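Packaging Waste in Shared Student Housing
Project report, Group 3
Vignesh Thomas

1. Background

Warklow Hall has four floors and one bin room. The residence office wanted to know why so little of what students throw away ends up in the recycling. Our group took on the bathroom and kitchen side of the question. A second group covered paper and food waste, and their results are in a separate report.

2. Method

We sorted the bags from two floors, Kotov and Nambiar, through September. Every item of packaging was logged by material and by the bin it came from. Items with food stuck to them were logged as they were — we did not clean them first. We also left a short survey in each mailbox.

3. Results

We logged 2,421 items. Of these, 800 were in the wrong bin. Most of the mistakes involved packaging made of more than one material, such as pump bottles, coffee bags and squeeze tubes. Glass and cans were almost always sorted correctly on both floors.

In the survey, many students said they were unsure about tubes and put them in the trash to be safe. Others said the sign in the bin room was hard to read. It still lists the rules from Prusside, the old waste contractor.

4. Problems

Two bags from Nambiar were collected before we could sort them, so the totals for that floor are too low. The survey did not ask how long people had lived in the hall, and we should have included that.

5. Next steps

The sign should be replaced first. We would then repeat the sort on the same two floors

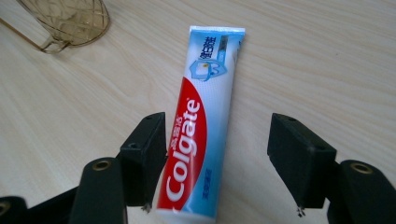 and compare the share of items in the wrong bin with the figures in section 3. The log sheets are with the residence office, along with the blank survey form.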